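Subject: Re: [hamska-users] Batch jobs stopping at 300 records
From: Kamran Bangash

On the Hamska list in July, the Kisier branch office wrote:

> We run the nightly import from Vorkaletti and it stops after 300
> records every time. No error in the log. The full file has 2043.
> Has anyone seen this? We are on version 8.

Yes, we had the same thing after moving to version 8. The import now reads a page limit from the site settings, and the old value gets carried over when you upgrade. Ours was set to 100 records a page with three pages allowed, so it quit at 300 and marked the job as done.

Go to the import settings and clear the "max pages" field. Leave it blank. Zero did not work for us, it just skipped the import. Then restart the scheduler, or it will keep using the old number until the next morning.

You will also want to delete the partial import before you run it again. We didn't and ended up with duplicates for the first 300, which took an afternoon to clean out by hand.

If it still stops early, post the last few lines of the scheduler log and I'll compare them with ours.

Kamran

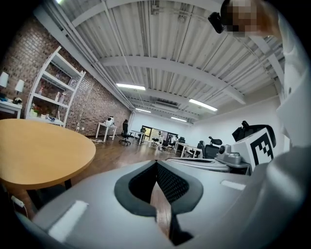
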